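How to Sort a Snack Stash (Without Buying a Single Bin)

Posted in Kitchen & Pantry
By Elaheh Taheri
2020-10-18

I have read a lot of advice on organizing snacks, and most of it ends with a link to a set of clear containers. You pour everything into matching tubs, you print a label, you take a photo. Two weeks later the crackers are soft and you have no idea when they expire, as the date went out with the bag.

So I don't decant snacks. Commercial packaging is better at keeping air out than almost anything you will buy to replace it, at least until you cut it open. What follows is the method I use for a mixed pile of packaged snacks: the bags, the sticks, the sealed strips, the stuff from the import grocery that you bought out of curiosity. It takes an hour or so the first time.

What you need

A clear table, light-colored if you have a choice
Scissors
A permanent marker
Masking tape
Whatever clips you already own
A cardboard box with low sides, or a drawer

That's the list. If you feel the urge to add to it, wait until the end.

Step 1. Empty the whole cupboard

All of it, including the top shelf. I used to think you could do this one shelf at a time, and several people whose opinions I respect still say so. I tried it in August and ended up with three separate places for rice crackers.

Put everything on the table in one layer. Bags lying flat, front side up. If you stack them you will sort the top of the stack and put the rest back where it was.

Step 2. Press each package

This is the step people skip, and I think it does more than all the others. Lay the package flat and press down gently on the upper part, near the seal. A sealed pillow bag should push back a little. If air hisses out, the seal has failed and it goes in the "eat now or toss" pile.

Vacuum-packed snacks work the other way around. The plastic should sit tight against the food. If it has puffed up, throw it out. I don't care how good it smells, and I would not taste it to check.

There is a third kind that confuses everybody, the long bag with the pieces lined up side by side inside. Some of these have a bit of slack in them from the start, so the press doesn't tell you much. Look at the end seals instead. Run a thumb along both and feel for a gap or a wrinkle that goes all the way through. 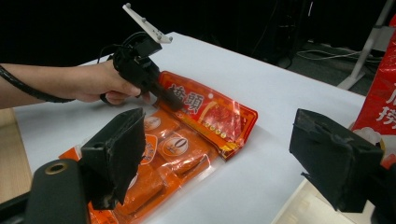 Don't press hard. You are checking a seal, and anything brittle will turn to crumbs if you lean on it. I have seen a tip going around that says to put a heavy book on the bag for a minute. I tried it on a bag of shrimp crackers and I can't recommend it to anyone.

Step 3. Find the date, and work out what it is

Dates hide. Check the back seam, then the crimped ends, then the front. On imported packages the order is often year, month, day, and it may be the date the thing was made, with a shelf life given somewhere else on the back. These are very different pieces of information. If you can't read the language, a phone translation app will usually get you the word in front of the number, which is the part you need.

I am sceptical of those apps for anything finer than that. Mine once told me a packet of seaweed was "the season of obedience." For allergies, do not rely on one. Ask someone who reads the language, or skip the snack.

Once you have the date, write the month and year on a piece of masking tape and stick it on the front, bottom right corner. Same corner every time. Marker straight on the plastic rubs off on a lot of bags, so use the tape.

A word on big numerals printed on the front. A large "0" on a badge might be about sugar, or fat, or additives, or something else. It is advertising. It may well be true, but it's of no use for sorting, and you should read the small print on the back before you believe your way through a whole bag.

Step 4. Sort by how long it lasts once opened

Most guides tell you to sort by type – sweet here, salty there. It looks nice. The trouble is that the type doesn't tell you what happens after the bag is open, and that's where the waste comes from.

I use three groups.

Open and finish. Anything moist, oily or meaty, plus soft wheat snacks, dried tofu and jerky-style strips. Once opened, these should be eaten that day unless the package says otherwise. If it says to refrigerate after opening, believe it.

Open and clip. Chips, crackers, puffed rice. You get a few days out of these with a decent clip, fewer in a humid kitchen.

Open whenever. Hard candy, individually wrapped pieces, plain nuts if you go through them at a normal pace.

Pictures on the label won't always help you here. A bag with meat on the front may contain meat, or it may contain a wheat or soy snack with a meaty seasoning. Read the ingredients and put it in the group that fits the contents.

Step 5. Stand them up

Now the box. Put the packages in on their short ends, like files, with the taped corner facing you. Earliest date at the front. Long bags can go in diagonally if they're too tall. If they flop, your box is too wide, so fold a strip of cardboard and wedge it along one side.

Borghild Bråten, who taught the pantry class I took, insisted on laying everything flat in shallow drawers so you can see the whole front. I've gone back and forth on it. It does look better. But flat packages slide over each other every time the drawer shuts, and mine were buried again within the month. If you have very shallow drawers, her way may suit you more than mine does.

Step 6. Deal with the open ones

Push the air out, fold the top down twice, clip it in the middle. Two folds, then the clip. Rolling the bag down tight looks thorough, but a stiff bag will fight its way open unless you clip both sides.

As for clips, I've used the Risberg ones with the long jaw and the Tuvix ones with a spring. The Risberg clips hold a wide bag better. The Tuvix ones are stronger but they only grip a couple of inches, and the corners of the bag stay open. A plain clothespin did nearly as well as either. I also bought a Bomach heat sealer, used it for a week, and put it away. It melted through thin bags and barely touched thick ones. Perhaps I was doing it wrong, but I followed the leaflet, all 42 numbered points of it.

Step 7. Put back less than you took out

Before the box goes in the cupboard, take out anything you don't like. You know which ones they are. Unopened and in date, they can go to a neighbor or a food pantry. Opened, they go in the trash.

Questions I get

Should I keep the outer bag if the pieces are individually wrapped?
Yes, or at least cut out the panel with the date and ingredients and drop it in the box. The little wrappers often carry neither.

Do the moisture packets do anything?
The ones that come in the bag do, while the bag is sealed. After it's been opened a few times I doubt they're doing much. I don't save them up and reuse them, though plenty of people swear by it.

What about the Phelan stacking bins?
They're sturdy. They're also sized for cereal, and a long snack bag won't stand up in one without bending. I gave mine to my sister for yarn.

How often do I have to redo this?
The full version, maybe twice a year. In between, when you bring new bags home, press, date, tape, and slot them in behind the older ones. If you find yourself skipping the tape, keep the roll and the marker inside the box.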